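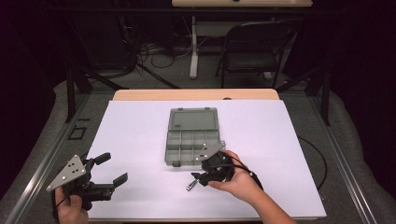 Figure 1. Organizer box open on the white board, with a short metal pin held near the tray.

3. Sorting Small Parts

Our storage project at Butmont looked at how small hardware gets put away. The box is gray plastic with a hinged lid. We opened the lid all the way so it lay flat on the work surface. The full parts list has 106 items, and pins were the hardest to sort by size.

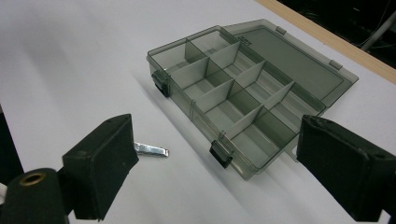 Figure 2. Empty compartments, two rows, with the lid folded back.

The see-through plastic helps when the lid is shut. We plan to label each compartment before the next round of sorting.

Report submitted November 15, 2024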